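Flirnside Hall Users' Group
Minutes of meeting held Wednesday, February 10, 2021, in the supper room

1. Previous minutes
Accepted with one correction: the Troltham room key deposit is to be shown under income.

2. Accounts
Opening balance $1,992. Balance after the Entwistle electrical invoice $1,962. Accepted.

3. Kitchen microwave
The microwave was looked at before the meeting opened. Members discussed whether it needs a proper clean and who should do it. Agreed that each hiring group wipes out the inside and the glass turntable before leaving — door and door edges included.
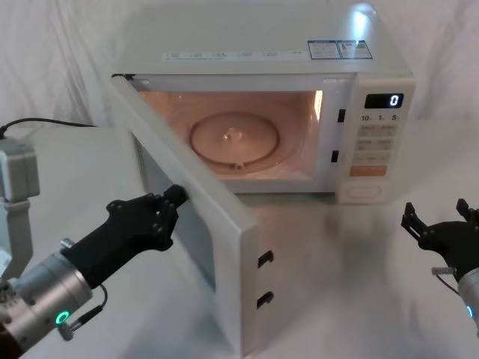
Microwave with door open, turntable in place.

It was asked whether the stickers on top should come off. Agreed to leave them on. Two groups have asked for larger instructions, as the lettering on the buttons is faint. A card will be typed up and put on the wall, covering the orange button, the minus and plus strip and the oval door button at the bottom of the panel.

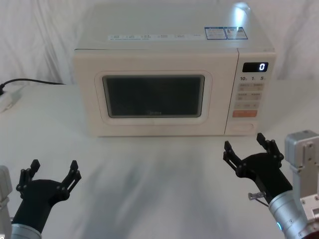 The position of the microwave was also raised. The meeting preferred it at the back of the table, leaving the front clear for plates. Nothing is to be stored on top of it. Moving it to the servery bench was put forward and left until August, when the Trasell quote for new shelving is due for renewal.

4. Tea towels and cups
Quote of $232 for replacement cups and saucers received. Held over. Tea towels to be taken home and washed by the last group of the week.

5. Other business
Side door still sticking. To be planed.

Meeting closed 8:40 pm.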